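[fokine-watchers] Re: Who gets the transport seat?

Date: 2024-05-26
List: fokine-watchers (regional assembly and executive, general discussion)

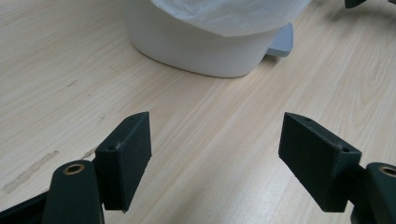

Quoted message

> I keep reading that the presidency of the executive council is settled and
> the only thing left is the transport seat. Is that right? My local paper
> gave the whole business two paragraphs and spent one of them on the
> catering. As I understand it, Truvus wants transport, Ositz was promised
> transport, and Ebihara has had transport for so long that they think it
> came with the building. Can someone who follows this for fun (?) explain
> how three districts can all be sure of the same chair? And does the
> assembly get a real vote, or do they just raise their hands when told?

My reply

I do follow this for fun, and I'd ask you to keep the question mark to yourself.

The presidency is settled in the sense that everyone has stopped arguing about it in public. The vote hasn't been held. The Fokine members have enough pledges to win it, on paper, if every person who pledged turns up and remembers what they pledged. Last time two of them were in the parking garage when the bell rang and the count had to be held open while they found the elevator. So I would say "settled, weather permitting."

On the transport seat, your three districts are all right, which is the trouble. Going backward:

Ebihara has held it for three terms. Their case is continuity, meaning the bus depot is in Ebihara, the rail yard is in Ebihara, and the person who knows where the keys are is in Ebihara. They have never claimed the seat is theirs by law. They just talk about "our successor" in a way that makes it clear the successor will be coming up the same road.

Ositz was promised it last October, in return for backing the water bill. I say promised. The text of the deal says Ositz's claim will be given "full and early consideration," and if you've spent any time with these documents you'll know that full and early consideration is what you give a salesman through the screen door. Ositz took it as a yes. They put it in their newsletter as a yes. They may have ordered a sign.

Truvus wants it for the simple reason that Truvus is now the biggest delegation and has the smallest portfolio. They currently run "heritage and inland waters," a department with 353 employees, most of whom belong to the canal. Transport has 546. If you are wondering why anyone cares about a job that consists mainly of being shouted at over the Route 9 detour, look at those two numbers and then at the budget lines attached to them.

As for how it gets decided, the rules say the president proposes a full slate and the assembly votes it up or down as one package. That's your hand-raising. They can't pick out one nominee they dislike. They can hold hearings first, and they do, and the hearings have some bite because a nominee who does badly enough tends to develop a sudden wish to spend time with family. It has happened twice that I know of. In one case the nominee had been asked to name a bridge.

So the real haggling is happening now, before there's a slate, and it is all being done over lunch. My reading of it, which is worth what you paid for it:

The Fokine group would like to give transport to Truvus, because Truvus votes are what keep them in office. They can't say so until the presidency vote is in the bag, because they also need Ositz for that. Ositz knows this and has gone very quiet, which for Ositz is alarming. Ebihara is telling everybody it would accept finance instead. No one has offered them finance.

The compromise making the rounds is to split the department. Roads to one, rail and buses to another, and a brand new "connectivity" post for whoever is left. I have read the draft, all 523 lines of it, and could not find out what connectivity does. It has a deputy, though. The deputy also has a deputy. If this goes through there will be three people to write to when your bus is late, and I'd expect each of them to send you the address of the other two.

I know some on this list like the split because it gets everyone home before summer recess. I think it's a bad idea and will be undone within a term, after somebody closes a road in order to fix the rail crossing and the other somebody finds out from the radio. They tried the same thing with schools and libraries. We had two departments, one building, and a fight about the copier that went to mediation.

What to watch for, if you want to join in:

The hearing schedule. If it has one transport slot, the split is dead. If it has two, start practicing the word connectivity.

The Ositz newsletter. They announce everything early, including the things that don't happen, and you can learn a lot from which story gets dropped.

The petition. There's one going around asking for the nominees to be voted on individually. It needs 400 signatures to be put in front of the assembly, which must then consider it. See above regarding consideration. I signed it anyway.

One correction to your paper, by the way. The catering was a perfectly legitimate story. They ran out of sandwiches before the Truvus delegation got in, and I am told by people who were in the corridor that this did more damage to relations than the canal vote.

If anyone has the minutes from the last joint session, could you send them to the list? The copy on the assembly site stops at page four, right after the words "the chair then apologized," and I would very much like to know for what.

--
To unsubscribe, send a blank message with "unsubscribe" in the subject line. Please trim quoted text when replying.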